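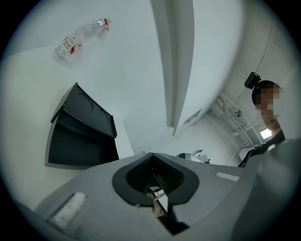
What does a hospice chaplain do on a first visit?

Mostly sits down and lets the other person pick the subject, says Ingegerd Myklebust. Could be God. More often it's the dog, or a sister who stopped calling.

Myklebust has been going into houses and care homes in Joltville for years now, first with the Lutheran parish and then for the Lindar hospice service. She talks fast and drinks her coffee standing up. We had most of an hour in the family room at Lindar, with two breaks for her phone.

She didn't plan on any of it. She was doing payroll for a feed company in Musdale when her father got sick. The chaplain who came to the house was a retired pastor, Folke Sundqvist, and he came in his work boots.

"He'd been fixing a fence," she says. "He asked my dad about the furnace. They talked furnace for the whole visit. I was furious, I thought, when does the praying start? And then my dad asked him to come back."

Did they ever pray?

"Third visit. My dad brought it up. Short one."

She called Sundqvist that winter and asked how a person gets into this work. He sent her a reading list and told her to go sit in a nursing home every week for a year before she signed up for anything. She did the year. Then the classes, at night, then the supervised hours on a hospital floor. 956 hours by the time they let her go — she still has the log book, with the coffee rings on it.

The hospital part was harder than the classes. Pager at 3 in the morning, a family in a hallway, everybody looking at you. "I said some dumb things early on. I told a man his wife was in a better place and he said, she liked this one. I've never said it since."

Sundqvist is on the phone with us for part of the conversation. He is retired for the second time and lives out past Musdale. Bad line. He remembers her first months as a student mainly for the talking.

"She filled every silence," he says. "Most of them do. I'd make her write down afterward what she said and what the patient said, word for word, and her side of the page was always longer. By spring it had turned around."

Myklebust says he's being kind, it was summer.

The caseload at Lindar is 33 patients at the moment, split between her and one part-time colleague. Some are church people and want communion at home. Plenty are not anything. There is a form at intake with a box for religion and she reads it, but doesn't lean on it much.

"I've had folks check none and then want every verse of a hymn. And the other way too, people who taught Sunday school for decades and they're just mad. You don't argue with mad. You stay in the chair."

What about families who don't want a chaplain in the house?

"Then I don't come in the house. I'll call once more in a couple of weeks, and if it's still no, it's no. The nurses are good about it. I'd rather be turned down at the door than sneaked in as a social call."

She gets asked a lot about funerals. She does them if the family has no congregation, no charge, usually at Engebretsen funeral home on the east side or right at the graveside. She wants to sit with the family first for an evening and hear the stories, including the ones that won't get told. People apologize for laughing. She tells them to go ahead.

Her own church is the small one on the hill road, where she preaches now and then when the pastor is away. Sermons make her nervous in a way that bedsides don't. "A sermon, you're the one who has to know something."

The service is looking for 2 more people to train as lay visitors, starting in November. Evening sessions, plus a background check and a ride-along with her. No degree needed and you dont have to belong to any particular church. What she wants is somebody who can be on time and keep quiet about what they hear. She's had to let a visitor go over that. Won't discuss it.

And the hard days? She goes home and cleans the oven, she says, or drives over to Sundqvist's place and they have supper with his wife. Sometimes they talk about a case with the names left out. Sometimes it's the fence again — he is still working on that fence.

Her phone goes a third time. A daughter, wanting to know if it's alright to bring the grandchildren tommorow. Myklebust is already looking for her keys.

"Bring them," she says into the phone. "Bring crayons."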